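7/5/26

Second day with the Plikden kit. Vlasta Leka had the table set up before I got in, so I went straight to the manual and my coffee. The trial runs to the end of July and then we have to tell Zesa if we want to buy.

The frame is solid and I have no complaints about it. The cables are another matter. They loop over the arms and I keep wanting to tie them back. Vlasta says leave them until we know how far each arm needs to swing.

We worked with the toy blocks and the foam dice.

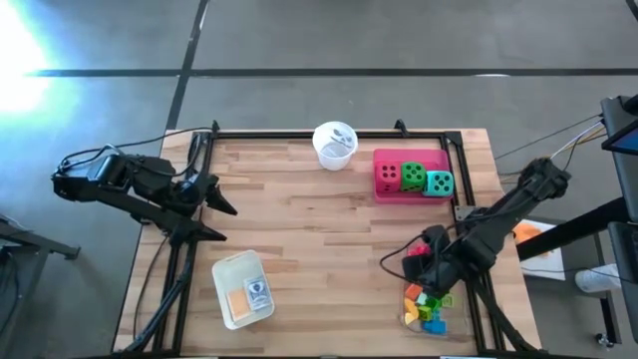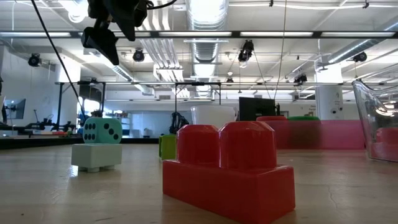 I wrote to Blair Rutherford at Zesa about the price of spare gripper fingers. The quote says 88 dollars for a set and does not say if a set covers one arm or both. I also asked about the service plan. It costs 200 a month and the first 2 months are free, but I could not find what it covers besides phone support.

The Twal kit is still on the list. It is cheaper and comes without a frame, so we would have to build one. Vlasta would like to try it. I would sooner not.

Lunch was late. Need to read the chapter on calibration tonight and bring the long hex key from home.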